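How do I get a seam in a worktable to sit flush?
Posted in Home & Workshop, Clodton board

So I bought two secondhand tabletop panels from the Grirnard clearance sale and pushed them together to make one big sewing table. I love the size!! But there's a ridge where they meet and my fabric snags on it every single time. I've tried shoving folded cardboard under the legs (don't laugh) and it's better for a day and then it's back. I rent, so nothing bolted to the wall please. Is there a fix that won't cost a fortune?

grerkadura_gal
2019-03-14

Been there. Cardboard squishes, that's why it keeps coming back. Get screw-in leveling feet, then clamp a straight board across the join from underneath and tighten it before you touch the feet. Do the board first! I did mine the other way around and had to start over. Then run your hand over the join with your eyes closed, you'll feel a ridge way before you see it.

If there's still a tiny lip, sand it with 2000 grit, but only if the top is solid all the way through. If it's a thin coating, leave it alone and rub some paste wax along the join.
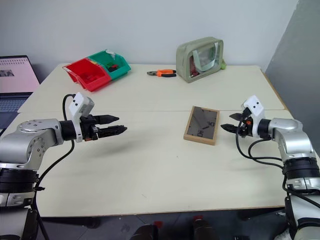 Oh, and check the floor too. My place slopes toward the window, and I spent a whole weekend blaming the table (this was December, freezing garage, I was not in a good mood). Once I had the feet set for the slope I only had to tweak them 2 more times.

clodtonquilter

just put a tablecloth on it lol

abou_jaoude_fan30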